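From the Packing Table

If you have stopped by the Femcombe room lately you will know that we have been up to our elbows in parcels, and I want to say a proper thank-you to everyone who has put up with the boxes in the hallway. The spring supply drive has gone so much better than I dared hope (I had quietly told myself 1,951 items would be a respectable number, and we passed that before the tulips were over!). As of this morning we stand at 2,300, and the shelves along the back wall are groaning.

Laundry detergent is always the thing families ask for first, and it's also the thing I fret over most when it comes to mailing. Soap is heavy, it's slippery when it gets out, and one cap that hasn't been turned all the way will find every sock and notebook in the parcel. So we have gone back to the padded mailers, the big yellow ones, and I must say I had missed them. They lie nice and flat on the green table while you get your bottles lined up on top, labels facing up and caps all the same way, and you can see at a glance whether everything is going to fit before you start stuffing.

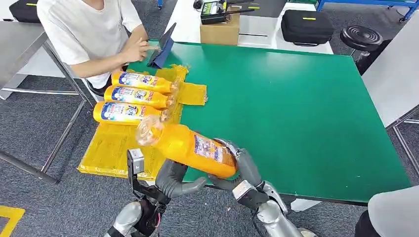 My other plea is about caps. Please give every one a good firm twist before it goes in, even if the bottle is brand new, and then run a strip of tape over it. I learned this the hard way with a Brerava shipment last August, and I still have a cardigan that smells of it. If a bottle feels sticky when you pick it up, set it aside on the windowsill and take another.

We are down to our last 14 rolls of tape, by the way, so if you have a spare one in a kitchen drawer, we would be so glad of it. Mailers we have plenty of, thanks to a very generous carton from Jolus, and the Sarmiento route goes out next, with the heaviest parcels at the bottom of the cart, please.

Come for an hour or come for the whole morning, whichever suits you. The kettle is on by nine and there is usually some kind of cake.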